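Foro Nulline » Manipulación » Demostraciones y teleoperación

Tema: Pinza de mano para doblar ropa, ¿por dónde agarráis el jersey?

lanagorda
Mensajes: 80

Buenas. Estoy montando un conjunto de demostraciones de doblado de prendas de punto con pinza de mano, nada de teleoperación. Grabo en dormitorios normales, encima de la cama hecha. Con camisetas la política va bien. Con jerséis se atasca en el primer agarre: baja, cierra y se lleva un montón de tela sin forma.

Llevo 200 episodios de jersey y sospecho que el problema está en cómo los hago yo. Casi siempre entro por el ribete, con un dedo a cada lado. 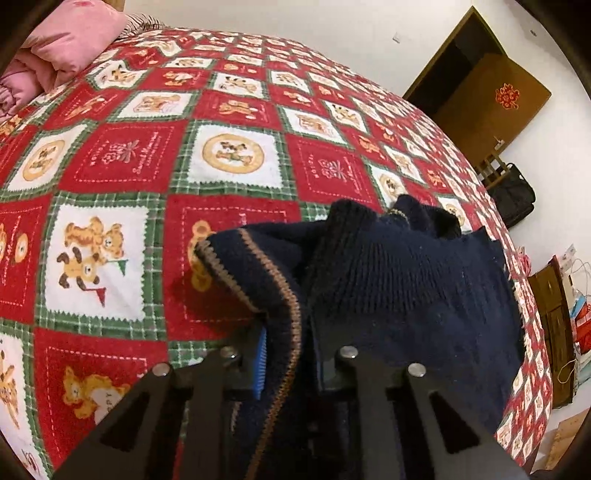

Jersey azul marino, el ribete de rayas baja entre los dos dedos.

¿Seguís algún criterio fijo para el punto de agarre o dejáis que cada operador lo haga a su manera?

tejedor_sur

Criterio fijo, siempre. En Brindon empezamos con cuatro operadores y cada uno agarraba por un sitio. Tiramos 564 episodios y volvimos a grabar con una hoja de instrucciones: primero el bajo, después las mangas, y si la prenda está hecha un montón se extiende antes de doblar nada.

Otra cosa, ese edredón de ositos tiene más dibujo que el jersey. Yo pondría una sábana lisa.

Kiyoshi Mizuno

No estoy de acuerdo con lo de la sábana. Si solo grabas sobre fondo liso, luego la política falla en la primera casa con una colcha de cuadros. El jersey oscuro se separa bien del rojo y el blanco. Dejaría el edredón y cambiaría de habitación cada cierto número de episodios.

Sobre el agarre, menos tela. Con los dedos abiertos a los lados de un bulto así, al cerrar coges varias capas y el gesto no enseña nada concreto. Mejor pellizcar solo el borde.

tejedor_sur

Para 200 episodios sigo pensando que el fondo liso ayuda. Con miles, de acuerdo contigo.

lanagorda

Gracias a los dos. Pellizcar con las almohadillas ya lo hago en parte de las tomas. Pongo una de la misma cama — aquí la prenda queda cogida entre las dos azules y el resto cae sobre el edredón. 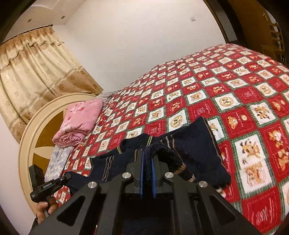 Re: Pinza de mano para doblar ropa, ¿por dónde agarráis el jersey?

Brijesh Singhal

Ese pellizco me gusta más que el de la primera foto. Lo que miraría es la visibilidad: el cuerpo de la pinza tapa el borde inferior de la prenda. Si la política solo ve esa cámara, no sabe cuánta tela queda debajo. Nosotros inclinamos un poco más la muñeca en la aproximación y bajó el número de agarres dobles.

En el proyecto Iltenard tenemos 924 demostraciones de punto y las etiquetamos por tipo de agarre: borde, pliegue o montón. Las de montón las usamos únicamente para la fase de extender.

lanagorda

Lo de etiquetar por tipo no lo había pensado. ¿Lo hacéis a mano?

Brijesh Singhal

A mano, al terminar cada sesión. Es aburrido pero se hace rápido si el operador es el mismo que ha grabado.

nigam_fan

Yo esto lo haría por control remoto con dos brazos y me olvidaba de la pinza. Doblar un jersey con una sola mano no es natural.

Kiyoshi Mizuno

Con control remoto grabas mucho más despacio y necesitas llevar los brazos a cada casa. Para ropa no me compensa.

lanagorda

Separo los 200 por etiquetas, vuelvo a entrenar con los de borde y pongo aquí los resultados. El edredón se queda de momento.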